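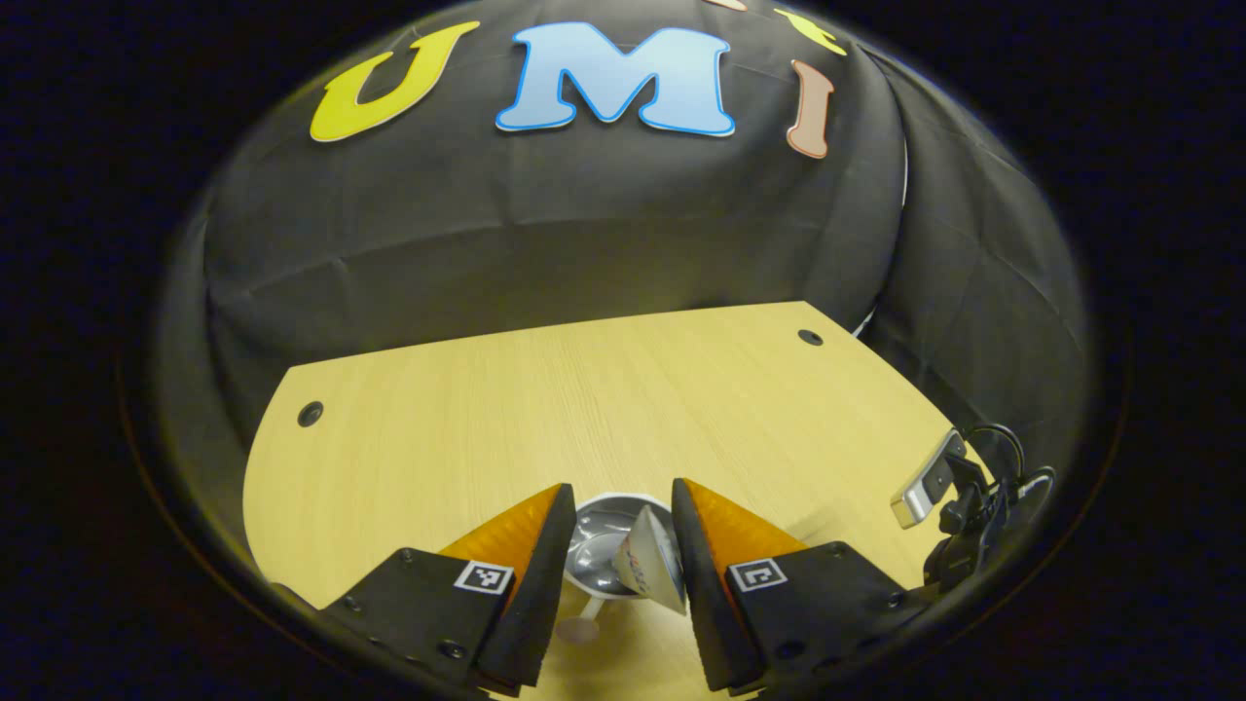 Home | Projects | Reports | Contact

Armont project - progress report for March

Hi all, and thanks for the quick turnaround on the second payment. We've had a busy stretch at Skastov and I'm pretty happy with how it's going!

The big news is the hand-held grippers. The packing team now spend part of each shift at the table showing the system how everyday things get picked up and put down, and we've logged 319 usable demonstrations so far. Cups were slow going (paper ones squash if you look at them sideways), but the packers worked out a lighter squeeze in the first few days and have been teaching it to each other ever since.

I'd expected some grumbling about automation and there was a bit, fair enough. People wanted to know if they were training their own replacement. We sat down over lunch and went through what Sidotia has committed to in writing - no lost hours this year, and demonstration time paid at the higher rate. That helped more than any slide of mine did. 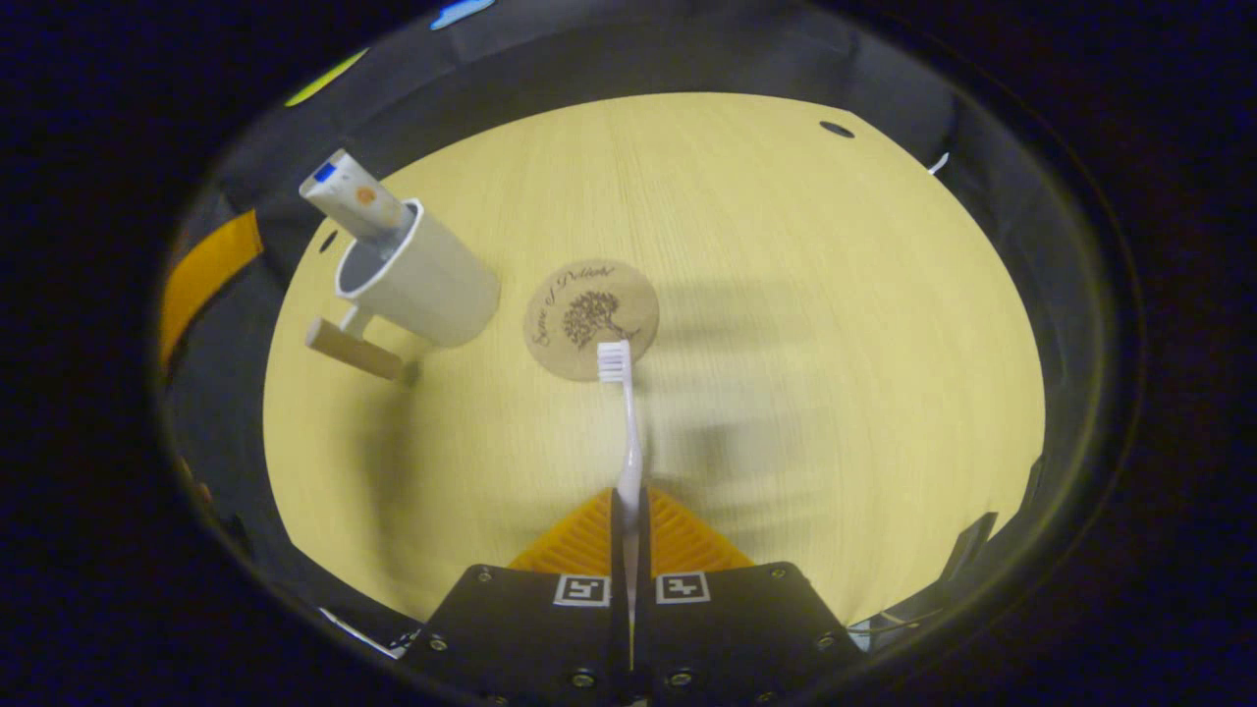
Bathroom items are the current batch. Toothbrushes are thin and like to swivel in the pads, so we're asking everyone to take them low on the handle and go slowly. Sessions are capped at 40 minutes, with a proper break after. We started out longer and a couple of people had sore wrists by the afternoon, so I cut it back and the physio has been in to look at how we hold the thing.

What's changed on the floor? The repetitive gift-set line is still done by hand, but 2 of our packers have moved across to checking recordings and they're loving it (one has asked about a certificate course, and I'd like to put some of the training money towards that if you're okay with it). The downside is that the line is short-handed on those mornings, and the others have noticed. I'm working on the roster.

Spending is on track, apart from replacement finger pads. We're going through them faster than Bunnag quoted and I've asked them for a better price on a box of 35.

Next up is the kitchenware batch, then a first trial on the actual line. I'll send the updated budget sheet once the pad invoice comes in.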